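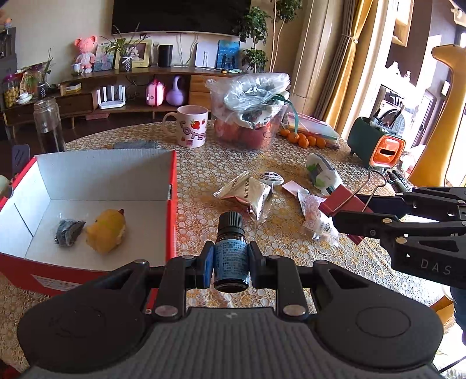

When a Gripper Doesn't Know It Dropped Something

You may have heard that robots will soon tidy your room. Maybe. First, ask what happens when they get it wrong.

A gripper is a robot's hand. Most have two fingers that squeeze together, and that's all. To learn tidying, a robot studies lots of examples of things being picked up and put in a box. A person can make those examples by working a gripper by hand.

In August, a team at Conneely tested a tidying robot named Floruler. It had learned from 3,786 examples. The team gave it 300 tries at moving small things from a table into a box.

It dropped things in 146 of them. That's nearly half!

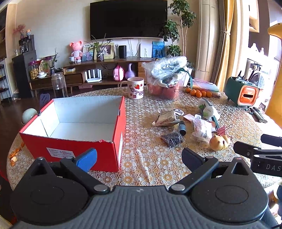 Dropping things wasn't the worst part. Floruler didn't notice. Its fingers closed on nothing, it carried the nothing over to the box, and it marked the job as done. One bottle rolled off the table and broke while the robot's report said "success."

Why? Gion Prantl, who checked the records, found that the robot only measured whether its fingers had moved. It never checked whether anything was between them. A smooth, round bottle can slip out of a squeeze. A binder clip is odd in another way - it has wire handles, and its shape changes if you press on them.

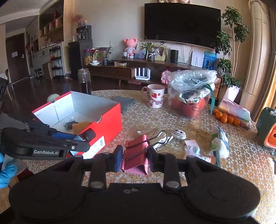 The team added a sensor that feels pushing. They say the problem is fixed. Is it? They have tried the new fingers on bottles and clips, but not on a ripe peach or a full cup. I'd like to see those first.

So if someone tells you a robot "did the job," ask who checked. If the answer is "the robot," keep asking. And keep your own fingers away from a gripper that is switched on. It may not know they're yours.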